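Wrist camera comparison, part 2: close focus on woven targets

05/12/2023

Part 1 covered mounting and cable strain. The question now is which of the two wrist cameras I keep on the arm, the Skekow or the Rarnano. The controller is the same Delska unit as in February, firmware untouched.

I use woven items as targets. Dark weave on a pale surface is hard on auto exposure, and the repeating pattern gives the feature matcher plenty of chances to lock onto the wrong strand. Approach speed was held at 44 mm/s for all runs. The last stretch before contact matters most to me, with the fingertip and the braided rim both in view and only a narrow strip of tabletop between them. 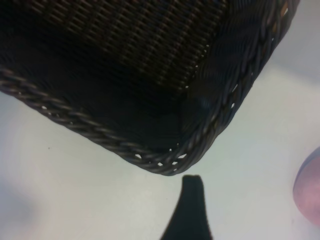
Kanagaratnam wrote in after part 1 to say that fixed exposure would make most of the difference between the two cameras disappear, and that I should lock it before comparing anything else. I did. Mismatches dropped on both, but the gap remained.

Totals over 295 approaches with exposure locked: the Skekow lost tracking 5 times, the Rarnano 44. Latency was about the same. The Rarnano is lighter and its bracket is better made, so I wanted it to win.

Focus is where they part. I set both lenses for short range and accepted a soft background. Edge detection on the cords works well there, and blurred highlights behind them get rejected by a simple sharpness threshold.

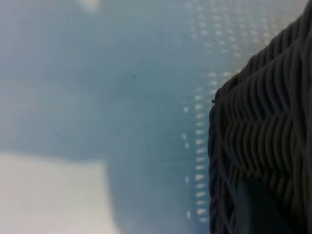
Braided cords in focus, background soft, no finger in view.

The Skekow stays on for now. Raw logs come to 1230 files and still need sorting before I post them.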